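Unplanned Release of Cloth During Two-Arm Folding: Project Report
3/8/23
By Precious Agbayani

1. Background

Our group was given the Drindell cell for the spring project and asked to get two arms sorting and folding small cloths. The fault in this report first showed up in February. The gripper would close on a cloth and the software would log a good grasp, but during the lift the cloth dropped and the arm carried on to the fold point with nothing in it.

We logged 215 grasp attempts over the project. Of these, 19 ended in a drop that the software did not notice. Most involved the red cloth, which is soft and slightly fuzzy.

2. How the grasp is checked

The controller reads the finger gap after closing. If the gap is above a set value, it assumes there is cloth between the fingers. A thin pinch gives a gap very close to fully shut, so we had set the value low. 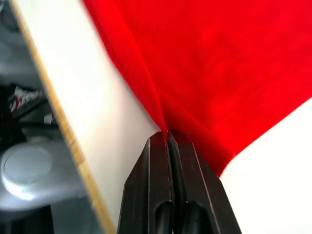
Figure 1. Fingers closed on the red cloth. Only a small amount of fabric is held at the tips.

With a pinch like this the reading was within the noise of the sensor. After a restart the zero point could shift by up to 4 counts, and then an empty gripper passed the check as well.

3. Safety matter

On one run the left arm dropped its cloth and kept moving towards the right arm. Our supervisor pressed the stop and no one was hurt. The Ziltell risk form we had filled in covered pinched fingers and loose cables. It did not cover an arm moving on after a false grasp, so we rewrote that section before running again.

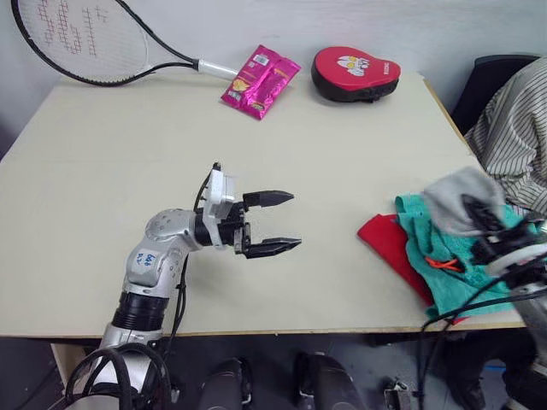
Figure 2. Both arms at the table. The right-hand gripper is holding the grey cloth over the teal towel and the other gripper is open.

4. Changes made

We zeroed the gripper after every restart and added a second gap reading halfway through the lift. If the two readings differ, both arms stop. We also changed the approach so that the fingers go in wider and lower and take up more cloth.

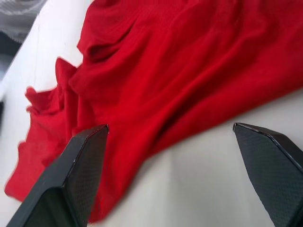 Figure 3. Wrist camera view with the fingers open at the red cloth.

5. Remaining problems

The second reading makes each cycle slower. It also stops the arms when the cloth has only slid a little, and we had to reset by hand each time. We would have liked to try softer tips from Sikorent, but they did not arrive before the Greenberg lab closed for the break. The full log has 1176 lines and is kept in the group folder with the revised risk form.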